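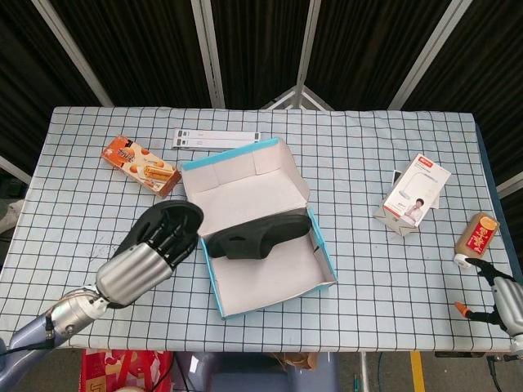

Warum ich für schlampige Demos bin

Letzten November habe ich zum ersten Mal einen ganzen Arbeitstag lang nichts anderes gemacht, als Schuhe in Schachteln zu legen. Also, nicht mit meinen eigenen Händen, sondern per Teleoperation, mit einem Roboter am anderen Ende. Ich kam auf 36 brauchbare Durchläufe und dachte abends, ich sei der langsamste Mensch der Welt. Inzwischen mache ich das regelmäßig, und ich habe eine Meinung dazu, mit der ich im Team ziemlich allein dastehe.

Die Aufgabe klingt ja lächerlich. Schachtel offen, eine Badelatsche liegt schon drin, die zweite kommt dazu. Jedes Kind kann das. Nur muss man sich mal überlegen, was man da alles nebenbei erledigt: die Latsche irgendwo am Riemen packen, sie so drehen, dass die Sohle nicht am Schachtelrand hängen bleibt, und dann loslassen, ohne die erste wieder mit herauszuziehen. Ein schwarzer Schuh auf einem schwarzen Schuh, da sieht man durch die Kamera manchmal selbst kaum, wo der eine aufhört!

Und jetzt zum Streit. Bei uns gab es lange die Regel, dass nur saubere Durchläufe in den Datensatz kommen. Greifen, heben, ablegen, fertig, möglichst in einem Zug. Wer danebengriff, drückte auf Verwerfen und fing von vorn an. Crescencio Huerta, der bei uns das Training macht, verteidigt das bis heute, und ich verstehe ihn auch: Wenn man dem Modell Gezappel zeigt, lernt es Gezappel. Seine Kurven sehen mit den sauberen Daten hübscher aus, das bestreite ich gar nicht.

Aber was passiert, wenn das Modell dann allein ran muss? Es greift zwei Zentimeter zu weit links. Und dann steht es da – mit einem halb erwischten Riemen zwischen den Fingern und ohne jede Ahnung, was man in so einer Lage tut. Woher auch? Wir haben ihm ja jede einzelne Situation, in der etwas schiefgeht, aus dem Lehrbuch gerissen. Das ist, als würde man jemandem das Fahrradfahren beibringen und dabei nur Videos von der Tour de France zeigen.

Ich habe dann im Frühjahr angefangen, die verpatzten Versuche nicht mehr wegzuwerfen, sondern zu Ende zu fahren. Latsche rutscht ab, also nachfassen. Latsche liegt quer auf der Kante, also reinschieben. Von 462 Aufnahmen mit den Latschen hatten am Ende 300 keinen nennenswerten Fehler, der Rest war das, was Crescencio liebevoll meine Müllabfuhr nennt. Mit der Müllabfuhr im Training hat sich der Roboter nach einem Fehlgriff öfter wieder gefangen. Nicht immer, und manchmal hat er auch nachgefasst, wo gar nichts nachzufassen war (das sah dann ein bisschen aus wie Lampenfieber). Ein sauber geplanter Vergleich war es auch nicht, das gebe ich gern zu.

Das zweite, worüber wir uns in die Haare kriegen, ist der Kram auf dem Tisch. Im ersten Projekt, das intern Kestico hieß, war die Fläche bis auf das Nötigste leer. Traumhaft zu filmen, und das Modell war danach völlig aufgeschmissen, sobald jemand eine Tasse danebenstellte. Jetzt liegt da alles Mögliche: eine Kekspackung, eine Lampenschachtel, eine umgekippte Flasche mit hellbraunem Inhalt. Nichts davon hat mit der Aufgabe zu tun, und genau deswegen will ich es dort haben. Ich würde sogar noch weiter gehen und die Sachen nach jedem neunten Durchlauf verschieben. Wer länger am Stück aufnimmt, merkt irgendwann nicht mehr, dass er die Flasche immer an derselben Stelle umkurvt, und das Modell merkt es sich leider sehr wohl.

Natürlich kostet das Zeit. Jedes Umräumen ist eine Minute, in der keine Daten entstehen, und wer am Ende des Tages nur auf die Stückzahl schaut, findet mich zu langsam. Da wünsche ich mir ehrlich gesagt eine andere Währung. Zählt doch bitte, wie viele verschiedene Ausgangslagen jemand aufgenommen hat! Hundertmal dieselbe perfekte Bewegung ist für mich im Grunde ein Beispiel, das sehr viel Speicherplatz braucht.

Eine Grenze gibt es für mich allerdings auch. Absichtlich danebengreifen halte ich für Quatsch. Das haben wir ein paar Tage probiert, und man sieht es den Aufnahmen sofort an: Gespielte Fehler sind immer dieselben drei Fehler, schön groß und gut sichtbar. Die echten sind kleiner und blöder. Da klemmt ein Finger unter dem Riemen, oder man öffnet die Hand einen Tick zu früh, weil man in Gedanken schon beim nächsten Durchlauf ist.

Crescencio und ich haben uns vorerst darauf geeinigt, dass die Durchläufe mit Korrektur eine eigene Markierung bekommen und er sie im Training dosieren darf. Er fängt mit wenig an. Ich finde, er könnte ruhig großzügiger sein.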